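# Plaid in Use: Photo Gallery

Updated 2024-04-20

This page collects pictures and notes on plaid as it turns up around Cillton, in rooms, on furniture and on walls. Perrine Besson started the collection in December with a few notes on blankets, and it has since grown to 13 entries. Most of them concern large surfaces, where a check behaves differently than it does on a shirt or a scarf.

A word on terms. In these notes, "plaid" means any pattern of crossing bands in two or more colors. "Check" is used when the squares are all one size. "Repeat" is the distance from one point in the pattern to the next point just like it. A small repeat looks like texture from across a room. A large one reads as blocks of color, and those blocks have to line up at the corners or the eye goes straight to the join.

**Blankets and throws**

The oldest piece is a wool throw from the Grollden mill shop, green and navy, bought for $85. The repeat is 11 inches. It has faded along one fold from years over the back of a chair near a south window, and the navy has held up better than the green.

**Curtains**

The Nwachukwu house has full-length plaid curtains in the front room. Hung flat, the pattern is easy to follow. Gathered on the rod, the wide bands disappear into the folds and the narrow ones take over, so the curtains look busier at noon than they do at night when they are drawn. Anyone choosing fabric for curtains should pinch the sample into folds before deciding.

**Floors**

The hall at Divton was laid with checked tile, 2,000 pieces in all, in cream and dark red. The tiles run square to the front door but not to the side door, which was added later. Seen from the side door the floor looks slightly turned. A border of plain cream was put in to soften this - it helps a little.

**Walls and enclosures**
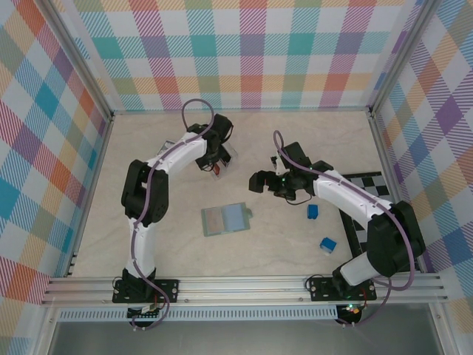 Plaid on three walls is a lot of pattern, and the angle of each wall matters as much as the colors. The same goes for a booth, a closet or a small room. Teal, purple, orange and olive green all appear in this one, along with blue, red and magenta, broken up by patches of white. On the back wall the pattern stands upright in rows and columns, while on the side walls it slants into diamonds, large teal ones on the left and dark purple ones on the right. The pale, faintly veined tabletop gives the eye somewhere plain to rest. A plain surface in the middle is worth copying wherever the walls are this strong.

**Still to be added**

Two upholstered chairs and a set of painted drawers are next. The drawers have a check painted by hand, with the lines carried across the gaps between the fronts. Perrine would also like to include older table linens, especially any with a woven label still attached.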